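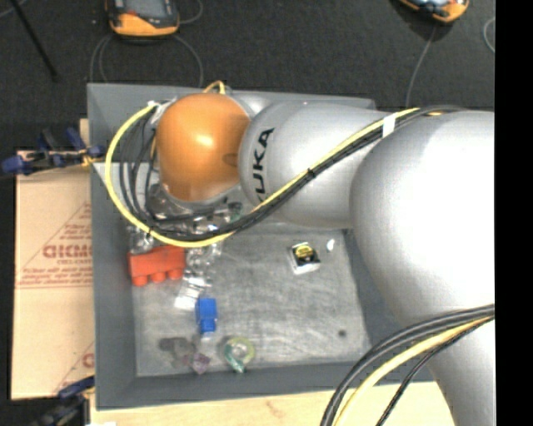 The grey bin, with a red-orange block down on its side by the left wall.

Questions I get about the grey bin

Why grey?
Bright little things show up well against it, so I can spot a stray block without my glasses. I tried a patterned tub from Onsri first and lost half an afternoon to it!

Aren't the scratches a problem?
Not to me. The floor of mine is scuffed all over and I've stopped minding — a wipe with a damp cloth on Saturday is all it gets.

Do sloping sides matter?
More than I expected. Small bits slide back towards the middle when you rummage (straight-sided boxes collect them in the corners, and then you're picking at them with a fingernail).

How much should I put in?
Less than you'd like. I keep 47 pieces out at a time and the rest stay in the Nerklow drawers. You want to see some floor between things.

What do you stand it on?
Wood. On carpet it tips if you lean on the rim, and dropped blocks are murder on bare feet.

Can I wash the blocks?
Yes, warm water and a drop of washing-up liquid. Dry them studs down on a tea towel.

Do you sell the bins?
Sorry, no. Mine came from the Bruvusside market and cost me £9.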